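We got to the end of the first half of term with the club still going and most of the same people turning up, so I thought I would write down where the sorting project has got to. I last posted about it in May, when we had a plan and no working code.

For anyone new, I help run an after-hours robotics club at a sixth form college. We have one shared project this year. The students call it Greltus, after the file name one of them gave the first script, and it has stuck. The aim is for two robot arms to take a jumble of computer mice and put them into bins by colour. It's a small job, and you would do it by hand without thinking. It has kept a room of sixteen and seventeen year olds busy for weeks.

The mice were picked because the college had old ones going spare and because they are awkward. They are curved nearly everywhere, they slide off each other, and a mouse on its side is a different shape from one that's the right way up. We started with wooden blocks last year and the students found them dull by the second session. With the mice they argue about every pick.

Most of the arguing is about where to hold the thing. One group wanted the fingers on the flanks towards the back, where the shell is widest. Another group wanted to go across the middle. They wrote both down, tried each one 40 times and kept a tally on paper. The flanks came out better, though the margin was small enough that the second group still don't accept it. 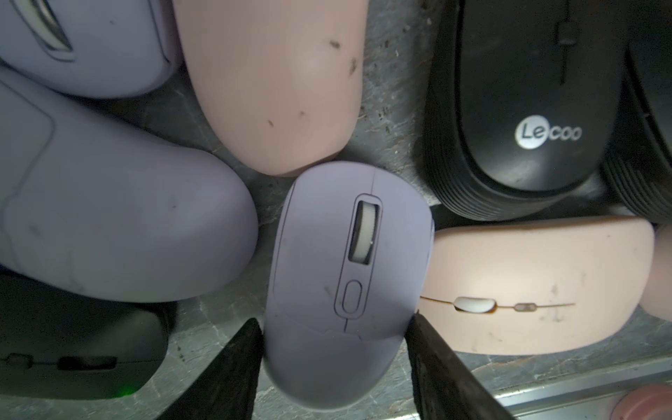 The other thing the tally showed was that the pile matters more than the grip. When the mice are spread out a bit, either method works well enough. When they are heaped up, the fingers have to get down between two shells, and if there is no gap the whole heap shifts. We have added a rule that the arm goes for whichever mouse has the most space on both sides, whatever its colour. Before that it was working through one colour at a time, which the students had assumed was the tidy way to do it.

Charmaine Ngcobo takes the programming side and has been strict about logging. Every attempt goes into a spreadsheet with the position, the colour, which arm did it and what happened. There was some moaning about this in the first fortnight. We are now at 1205 rows, and the students use it to settle things, so the moaning has stopped. One of the quieter ones made a chart of failures by colour and found the pale ones were being missed more often than the black ones. We spent a session on the lights after that and moved one lamp back.

Getting two arms to share a floor has been the slow part. Each one is fine by itself. Together they need to know who is allowed in the middle, and the first version had them both waiting for the other one to go. The fix was a simple turn system: an arm asks for the middle, gets it, and has to give it back before it can ask again. It is not fast. It does mean we can leave it running and talk about something else.

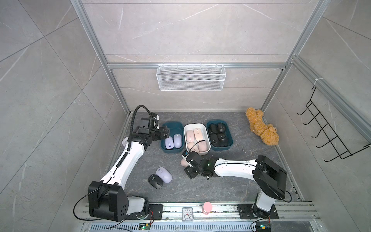

The bins have moved about a lot too. We had them in the corners to begin with, and the reach was poor for at least one arm wherever we put them. Having them side by side in a row suits both arms, and the colours can be read off at a glance from the other side of the room. Lavender is on the left, pink in the middle and black on the right. We marked the positions in the code and then someone nudged a bin with an elbow, so checking the bins is now the first line on the start-up sheet.

On money, the parts for this year have cost us some £700, mostly cabling and replacement fingers. The college paid for that out of the enrichment budget. The arms themselves were here before I was.

Next up is the regional open evening, where four colleges show what they have been doing. Ours is on 28th October and we have a table near the door. The students want to run a full sort from a mixed pile with people watching. I would be happy with half of one. Charmaine has asked for the turn system to be left alone until it's over, and I agree with her.

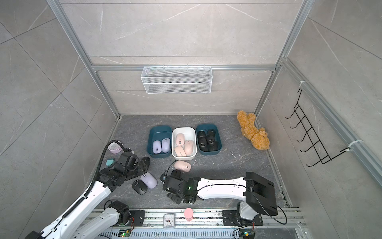
Do students need to know how to code before they join?

Most of ours didn't. They pair up with someone who has done a bit, and they start by changing numbers in a script that already works. Two of this year's group have hardly touched the code and look after the spreadsheet and the start-up sheet, and we would be stuck without them. If you are at the college and want to come along, turn up at the lab after last lesson and ask for either of us.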